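Skumix is a hand-held gripper built in a shared workshop in Costmont. It is carried by a person instead of being mounted on an arm, and is used to record grasping movements that a robot can later be trained to copy. The design was adapted from an older tool called Eynon, which had a single moving finger.

Construction

The body is a charcoal-grey plastic housing with two black, wedge-shaped fingers. The pads taper toward the tip and close to a narrow V. A wide-angle camera looks forward over the fingers. The first housing cracked at a screw boss and was reprinted in December with thicker walls. The build took 23 evenings, most of them spent on the finger linkage — the colour of the plastic was settled by what was on the shelf.
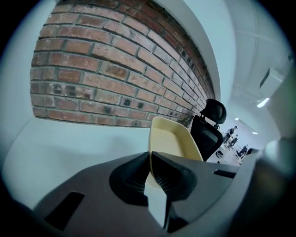 Members test the gripper in the building where it was made, on ordinary furniture and household items. A session is limited to 200 recordings, after which the finger screws are checked for play.

Later versions

Version 2 replaced the original trigger spring with a softer one. A left-handed model, named Lavholm, shares the same fingers but has a mirrored handle. The parts list was last revised on 9/24/25.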